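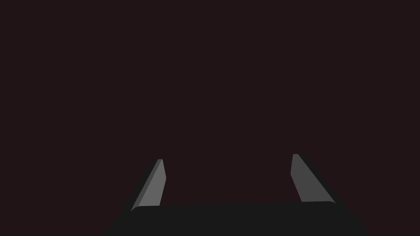 Figure 4-1. Wrist view in the simulator. Fingers open, nothing between them, plain dark background.

4. Checking a chore in simulation before trying it on the arm

Use this section each time you add a household or shop-floor chore to the Cekby controller. You need a working install (Section 2) and a gripper model loaded (Section 3). The physical arm stays switched off until step 11.

4.1 What to expect

People setting up Cekby for the first time usually ask whether it can do the dishes. It can't. It can pick up one known object from a clear surface and put it down somewhere else, and it does that well enough to be useful in a parts room. Folding, wiping, scrubbing and sorting a mixed drawer are on the chore list in the menu, but they are marked Trial and should be treated that way.

A chore that passes in simulation may still fail on the arm. Cloth is the worst case. The simulator treats a towel as a sheet with even stiffness, and towels in a real basket are bunched and folded under each other. Mugs, boxed parts and capped bottles carry over much better.

4.2 Check the wrist view

1. Open the simulator and choose New Scene, then Empty.
2. Select Wrist View. Compare your window with Figure 4-1. Both fingers should be in view, rising from the palm and leaning in toward each other, with open background between them.
3. If only one finger shows, go back to Section 3.5 and reload the gripper model.
4. Close and open the fingers once from the Jog panel. They should move together.

Note: The empty scene has no table and no floor. Do not run a chore in it. With no surface to stop them, objects will drop out of view and the run will be logged as a failure.

4.3 Run the chore

5. Choose Load Scene and pick Kitchen Counter or Packing Bench. Start with Packing Bench if you have no preference.
6. Add one object from the library. Leave clutter set to Off.
7. Set the number of runs to 100 and press Start.
8. When the runs finish, open the log and read the failures first. "Missed grasp" means the fingers closed on nothing. "Lost in transit" means the object was picked up and then dropped.
9. Turn clutter on and repeat with 200 runs. Expect a lower score.
10. Save the log under the name of the chore and the object. The arm will not accept a chore without a saved log.

Caution: Do not raise the grip force to fix missed grasps. A missed grasp is a position fault. Extra force does not help and can crack thin-walled items on the real arm.

4.4 Move to the arm

11. Clear the work area, check that the stop button is within reach, and switch on the arm.
12. Load the saved chore. Set speed to Low.
13. Run the chore once with the jaws empty, then once with the object.
14. Stay at the arm for the first full batch. Keep hands out of the work area while the lamp is lit.

Caution: Never use knives, glassware or anything hot, even if the chore has passed in simulation.

4.5 Notes from the Hovurthorpe shop

Athina Kokkinos ran the setup at Hovurthorpe and sent in the results below. They apply to boxed fasteners on a packing bench.

Simulated runs, clutter on: 500
Failed grasps: 211
Most common cause: box lying flat against another box

Spacing the boxes a finger's width apart removed most of the failures, but somebody has to space them, and at that point a person could have packed them. The shop kept the arm for single-file feed from the Priltitz tray and went back to packing loose boxes by hand.

If your failure rate with clutter on is close to theirs, leave the chore marked Trial and see Section 6, Feeding Parts from a Tray.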